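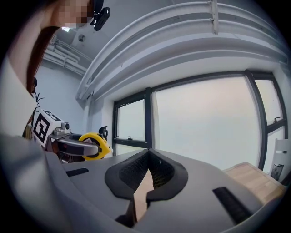

Somo Bermúdez

gripper fault, day 2. tape measure is the test object now bc it's round and slick and it shows the problem fast

1/ left finger drops grip force mid hold. No warning, no error in the Verkex log, just lets go. 30 holds, 2 drops

2/ swapped the cable. same. swapped the pad. same. Firmware rolled back — same!!

3/ ok found somehting. Clutosel driver resets itself if the encoder goes quiet for 200 ms. and on reset it zeroes the force. who picked that default

4/ raised the timeout to 500, no drops since lunch. not calling it fixed

5/ until its patched pls keep your feet out from under it and NO glass. tape measure only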